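Teilnehmerinnen und Teilnehmer gesucht: Vorführung mit Robotern in der Zimmerpflege, Pension Dankwa in Osau

Wir sind Pirneven, eine kleine Werkstatt für Automatisierung in Osau. Für unseren offenen Tag am 23. März 2023 suchen wir Personen, die im Hotel, im Krankenhaus, im Pflegeheim oder auch nur zu Hause viele Betten gemacht haben. Man muss nichts von Technik verstehen. Wichtig ist uns, dass Sie eine Meinung zur Bettwäsche haben und diese auch laut sagen.

Es geht um die Arbeit am Bett: Bezug greifen, anheben, Kissen beziehen, Laken glätten.
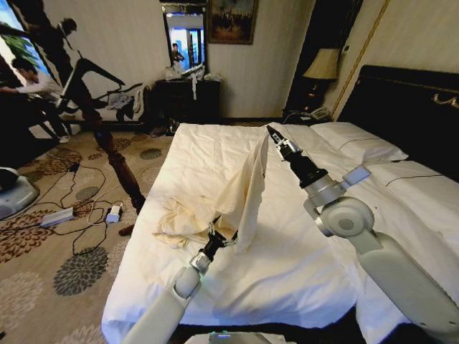
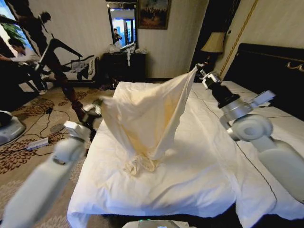

Das Projekt heißt Ravovley und läuft bei uns seit Januar. Wir haben bis jetzt vor allem mit Technikern gesprochen, und diese haben uns viele Dinge über Gelenke und Greifkräfte gesagt, aber wenig darüber, wie ein Kissen am Ende aussehen soll. Darum möchten wir mit Menschen arbeiten, welche diese Tätigkeit gelernt haben oder sie seit Jahren ausüben. Eine Kollegin aus der Hauswirtschaft hat uns schon erklärt, dass sie den Bezug zuerst auf links dreht und dann über die Hände zieht. Wir hatten daran nicht gedacht. Solche Hinweise sind für uns sehr wertvoll.

Was an diesem Tag gemacht wird

Am Vormittag zeigen wir die Arbeit mit dem Kissenbezug in einem Gästezimmer der Pension Dankwa. Der Roboter hat zwei Arme und arbeitet langsam. Bitte bringen Sie Geduld mit. Es kann vorkommen, dass ein Versuch abgebrochen und neu begonnen wird, und auch diese Versuche möchten wir Ihnen zeigen.

Danach machen Sie selbst ein Bett, so wie Sie es gewohnt sind. Wir schauen zu und stellen Fragen: Wo fassen Sie den Stoff zuerst an? Wann legen Sie das Kissen ab? Woran erkennen Sie, dass die Ecke richtig sitzt? Es gibt dabei keine Prüfung und keine Zeitmessung.

Am Nachmittag sitzen wir im Frühstücksraum zusammen und Sie füllen einen kurzen Fragebogen aus. Dieser hat zwei Seiten. Wer lieber spricht als schreibt, kann die Antworten auch mündlich geben, und wir notieren sie.

Wen wir suchen

Zimmermädchen, Hausdamen, Roomboys, Pflegekräfte, Mitarbeitende aus der Wäscherei und Hauswirtschaft, auch im Ruhestand. Auszubildende sind ebenfalls willkommen, sofern sie volljährig sind. Sie sollten einfache Gespräche auf Deutsch führen können. Perfektes Deutsch wird nicht verlangt, auch in unserem Team ist Deutsch für mehrere von uns die zweite oder dritte Sprache.

Wer im Moment Beschwerden im Rücken oder in den Schultern hat, kann gern nur beim Zuschauen und beim Gespräch teilnehmen. Bitte schreiben Sie uns dies bei der Anmeldung, damit wir den Ablauf anpassen.

Was Sie von uns bekommen

Für den Tag zahlen wir eine Aufwandsentschädigung von 65 Euro, in bar gegen Unterschrift. Mittagessen und Getränke sind frei. Fahrtkosten mit Bus und Bahn innerhalb der Region ersetzen wir, wenn Sie uns die Fahrkarte geben. Parkplätze gibt es im Hof der Pension leider nur wenige.

Was Sie bitte beachten

Tragen Sie geschlossene Schuhe ohne hohen Absatz. Auf dem Boden des Zimmers liegen Kabel, gehen Sie deshalb bitte langsam und bleiben Sie auf der Seite, die wir Ihnen zeigen. Lange Haare bitte zusammenbinden und lockeren Schmuck ablegen. Solange die Arme in Bewegung sind, greift niemand auf das Bett, auch dann nicht, wenn der Bezug schief liegt und es einen in den Fingern juckt.

Während der Vorführung werden Aufnahmen gemacht. Wenn Sie darauf nicht erkennbar sein möchten, geben Sie uns vorher Bescheid. Sie können trotzdem teilnehmen und erhalten die gleiche Entschädigung. Ihre Angaben im Fragebogen werden ohne Namen gespeichert.

Das Zimmer ist nicht groß. Wir lassen deshalb immer nur zwei Gäste gleichzeitig hinein, die anderen warten im Frühstücksraum und werden der Reihe nach geholt. Insgesamt dauert der Tag mit Pausen nahezu sieben Stunden.

Anmeldung

Bitte schreiben Sie uns über das Kontaktformular von Pirneven mit dem Betreff „Ravovley, offener Tag". Wir brauchen Ihren Namen, eine Telefonnummer, Ihren Beruf oder früheren Beruf und einen oder zwei Sätze darüber, wo Sie Betten gemacht haben. Ein Lebenslauf ist nicht nötig. Wenn Sie etwas nicht essen dürfen, schreiben Sie es ebenfalls dazu.

Sie erhalten von uns eine schriftliche Bestätigung mit Uhrzeit und Wegbeschreibung. Sollten alle Plätze vergeben sein, setzen wir Sie auf Wunsch auf die Warteliste. Fragen beantworten wir auch telefonisch, die Nummer steht im Impressum.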